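ok so we did the McAlister trail last month and people keep asking so. thread

first thing. it's longer than the sign says. sign says 8 miles, Tamsin's watch disagreed by the time we hit the creek and I trust the watch

550 feet of climb in the first stretch. doesn't sound like much. my knees have opinions

parking: get there before 7 am. lot holds 20 cars and every one of them is a Subaru. we ended up on the shoulder by the Sturkedari turnoff and walked in, which adds a bit

water. there's a tap at the trailhead but it was shut off in October so bring all of it with you. I brought one bottle like an idiot. Kiri Trevaskis brought three and shared, bless her

boots vs trail runners, I know this is a whole fight. I wore runners. the middle part is all loose rock and I rolled my ankle twice, neither one bad. would wear boots next time 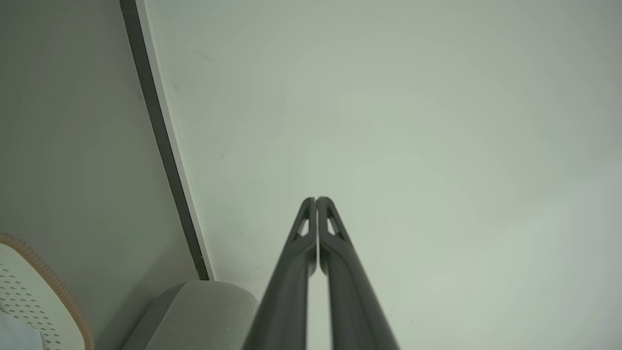 anyway the ridge. wind up there is no joke, hat went straight off my head and into the next county. bring a real jacket, not the thin one you keep in teh car

no signal past the second gate. download the map at home. Rawiri said he'd "just remember it" and we did a very nice extra loop thru somebody's sheep pasture

lunch spot: the flat rocks past the old fence, out of the wind. do not eat at the top, you'll be chewing grit

someone asked about dogs. leash only, and there's a ladder over one of the fences so a big dog is gonna need lifting. we watched a guy try it with a lab. long few minutes

top is just over 4000 ft, view goes all the way to the lake if its clear. we got maybe ten minutes of clear

coming down took longer than going up?? still dont get that

will do the north side in spring if anybody wants in. reply here, I don't check DMs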